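Two sets of jaws, one pair of arms

11/17/20

I have been wanting to write this one up since August, when Sohail Niazi mailed me a padded envelope with a set of replacement jaws in it and a note that said "try these, you'll be annoyed you waited." He was right, I was annoyed! But it took me a while to find the time for a proper comparison, so all you get today is the first part, the gripper part. Controllers will have to wait for another post.

Quick background if you are new. I run a pair of small arms off one rail, both driven by the same Zevmont controller. The jaws I had been using came from Zedineo. They are short and stiff with hard flat pads, and they do a great job on anything with parallel sides. The ones Sohail sent are from Durkanum, a bit longer, with a softer pad that gives when you squeeze. Same bolt pattern, so swapping them takes a few minutes and one small hex key (which I dropped behind the bench twice).

What I wanted to know was simple. Which ones let me pick something up, carry it over to the other side and put it down where I meant to? I did 40 picks with each set, same speed, same starting spots, and wrote down every miss.

The Zedineo jaws missed 9 times. Most of those came from going in a degree or two off square. With hard pads the block turns as the jaws close, and then you are holding it by a corner, and then you aren't holding it. The funny thing is that once they have a good grip they are rock solid. I could stop the arm hard in the middle of a move and nothing shifted.

The Durkanum jaws missed 2 times. I went back and checked my notes because I didn't believe it. The soft pad seems to forgive the angle - the block settles into it and you get a decent hold even when the approach is sloppy. My approaches are often sloppy, so this is a big deal for me.

Now the part I like less. When I stack with the soft jaws, the top block comes off the pad a hair late. You open, you start to lift, and the block wants to follow along for a moment before it lets go. On a short stack that doesn't matter much. On a taller one it was enough to lean the whole thing. I fixed most of it by opening wider and waiting a beat before moving up, and I think a smoother pad would take care of the rest.

I also had to redo my heights. Longer jaws mean the wrist has to stay higher, and I forgot to change that on one side. No harm done, just a loud tap on the tabletop and me saying a word.

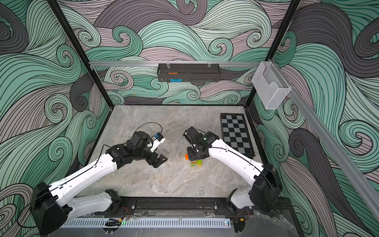 Both arms over the table, with the right gripper lined up above the blocks.

Yasuo Wada asked me in the comments last time whether I calibrate both arms together or one by one. One by one, and then I have them meet at a shared point near the middle to see how far apart they think they are. If the gap looks bad I start over with the right arm, which is the fussier of the two. Yasuo, if you have a better way with your Higuchi setup I would love to hear it.

Chess pieces are what I want to try next. They are round, they are top-heavy, and the hard jaws were hopeless with them when I had a quick go over the summer. I have high hopes for the soft pads there, especially on the pawns. The knights scare me a little.

For now the Durkanum set is staying on. I am keeping the Zedineo jaws in the drawer for anything heavy and square, and if somebody out there has tried mixing them, one kind on each arm, please leave a comment and tell me how it went!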